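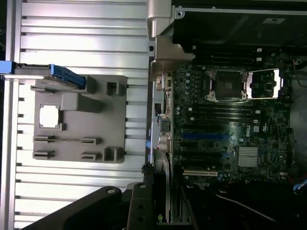
How long can you keep an old desktop computer going before it makes more sense to replace it?
Quite a lot longer than I thought when I picked this topic, as long as you can get the parts and you don't mind it being a bit slow on the internet.

That was my question for the term project and I'm going to try and answer it properly in this report, with the boring bits kept short. I should say that I'm not a computer person. I chose it because the family PC got replaced last October and the old one went under the stairs, and every time I got the hoover out I felt guilty about it!

What I did

I wrote a short survey and gave out 100 paper copies, mostly in Bromard, where I live, and a few in Vedum when I was over there for swimming. I got 71 back, much better than I expected (people like moaning about computers). After that I asked to spend a bit of time at Tuvard, the repair shop by the bus station, and they let me sit behind the counter for 2 afternoons as long as I made the tea.

I asked people how old their main computer was, what had gone wrong with it, and what they did with the last one. The last question got the longest answers by miles. Some people filled the back of the sheet.

What people told me

Most of the people who'd bought a new machine said the old one was "too slow". Hardly anyone said it was broken. When I asked at the shop what slow usually means, the answer was nearly always the hard drive or not enough memory, and both of those can be swapped in a desktop without much fuss. Laptops are another story and I've left them out, or this would be twice as long.

The oldest computer in my survey was 18 years old and belonged to a man who uses it for his model railway timetables. It has never been online. He wrote that he'd be buried with it.

The other thing that kept coming up was being scared of losing photos. People hang on to dead computers for years because there are pictures on them and they don't know how to get them off, so the thing sits in a loft. I hadn't thought of that at all when I wrote the questions and I wish I'd put in a proper one about it.

Trying it myself

I got our old PC out from under the stairs and had a go. I borrowed the Hsueh guide from the library (the one with the coffee stain, if you're looking for it) and followed the chapter on drives. It took me a whole evening, mostly because I put a screw down on the carpet. The computer starts up a lot faster now and my gran has it for her crosswords and the shipping forecast.

What I'd change

My survey leaned towards older people, as I left a big pile at the bowls club and they were very keen to fill them in. I also forgot to ask what anyone had spent, so I can't say much about money, and the marking sheet did ask for costs. Sorry about that. The shop's prices are on a leaflet at the back of my folder.

I still don't know what happens to the machines that go to the tip. I wrote to the council and they haven't written back yet, so if they do I'll add it on as an extra page.

Handed in 31/03/2022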